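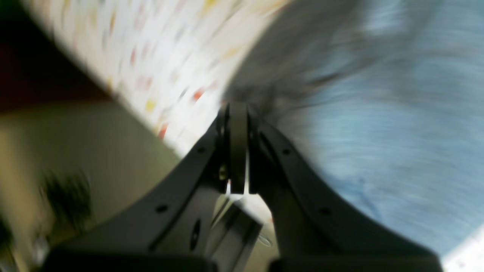

How long does it take to feel at home in a new language? For me it was 7 years, and I still count on my fingers in Spanish.

I moved to Werkham in June with two suitcases and a dictionary from my aunt. I had studied English at school for a long time, so I believed I was prepared. Then the woman at the bakery asked me "You right there?" and I did not know if I was right or wrong. I said thank you and left without bread.

What helped me most was the library. On Thursday evenings there was a conversation table, and I went almost every week, also in winter when it was already dark and I was tired from work. We read the local paper aloud and argued about the colour of the new bus shelters. I learned "arvo" there, and "reckon", which I now use too much.

The telephone was the last thing to become easy. Before I called the dentist I wrote all my sentences on paper, and the receptionist never asked the questions in my order.

Last month I dreamed in English for the first time. It was a boring dream about paying the water bill. I told my mother and she was a little sad, I think, but she asked me how much was the bill.

Yareli Bañuelos
August 8, 2024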